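3.2 Enclosure and task layout

The cell was built in a shared workshop in June from aluminium extrusion, with patterned panels on three sides. Both arms are bolted to a front rail through slotted plates, so that their spacing can be reset with a screwdriver. Baskets hang from the frame to keep the tabletop clear. In the bag task (Figure 4), a tote lies flat on the left and folded fans stand in a row to its right. We recorded 194 episodes, each limited to 30 seconds.

Figure 4. The two-arm cell with the bag and fans laid out. 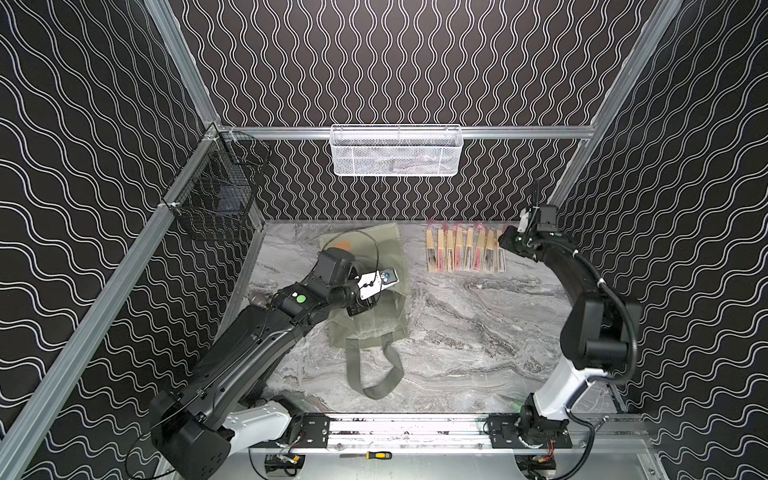

How is the spacing between the arms reset?
By loosening the plate screws and sliding each plate along the rail.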